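How do you keep pens and sticky notes from taking over the floor?

Posted by Skivumby in Home & Tidying, 18 replies

Hi everyone! I do most of my paperwork sitting on the bedroom carpet (my back likes it, my husband thinks I'm nuts), and by dinnertime there are pens everywhere. I've tried a mug, a shoebox and a zip pouch, and I still stepped on a pen in February and said a word my kids now know. What do you all do at the end of the day?

Casoma
1443 posts

Oh, I'm a floor worker too, so you have my sympathy! What finally stuck for me was one sweep by hand before I stand up. I gather everything into my left hand and pick up with my right, and I don't sort a thing until I'm done. Pens and sticky notes all go in the same fist, and then I walk the whole bundle over to the desk.
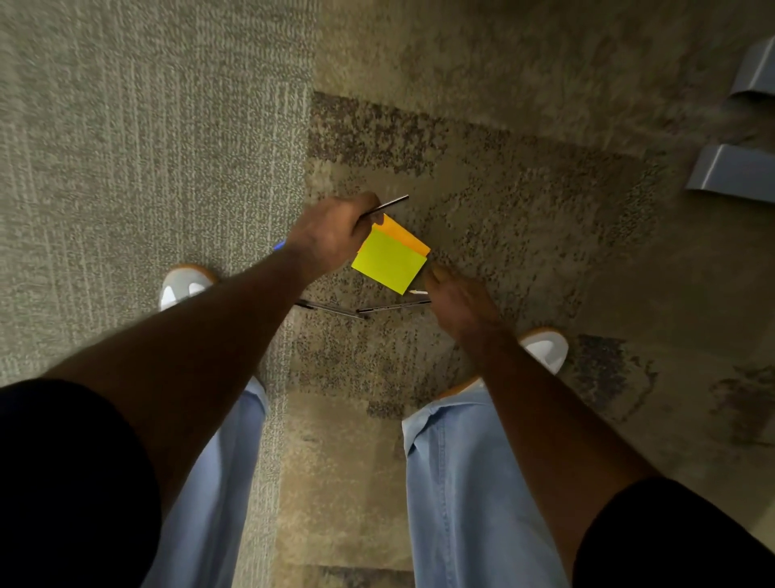
Botell
399 posts

Tray. Get a tray with a lip and work on that.

Yeom
30 posts

I like the one-handful idea, but please put the caps back on first, especially if your carpet is light like mine was (I've moved since, and no, I didn't get the whole deposit back). For the sticky notes, I press the loose ones onto the inside cover of a notebook, so they don't pick up fuzz and I can still find my grocery list the next morning. My pens live in an old loaf pan, on its side, on the bottom shelf, where I can reach it without getting up.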